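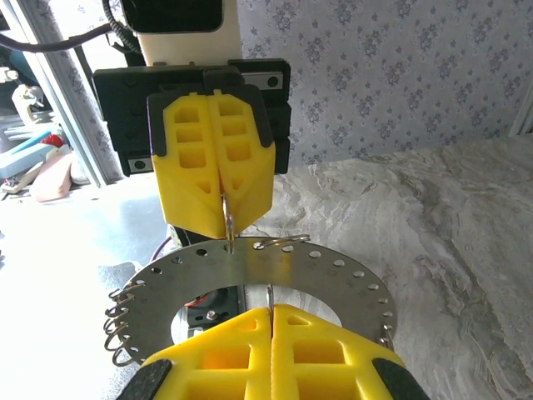

Figure 3. Stainless steel annular disc held level between two pairs of jaws.

3.2 Flatness and surface wear of annular discs

Stainless steel discs with a central opening are widely used as spacers and sealing faces in low-pressure water fittings. Their service life depends mainly on flatness, as a small bow across the face leaves part of the seal unloaded and lets water creep beneath it. Lambrechts treated the bow as a fixed property of the blank. We treat it as a quantity that changes with clamping load.

Discs were obtained from two suppliers, Kernero and Laing, in the same nominal size. Each disc was cleaned, dried and left overnight at room temperature before measurement. Flatness was read at six points on the inner rim and six on the outer rim, and the readings were repeated after 3,000 load cycles. Discs with visible scratches on the sealing face were set aside and are not included in the results.

The Kernero discs showed a larger initial bow, most of which was lost in the first ten cycles. The Laing discs began flatter but continued to change slowly throughout the test. Wear marks in both groups were heaviest near the inner rim, where the contact pressure given by equation (6) is highest. The effect of rim finish is taken up in Section 3.3.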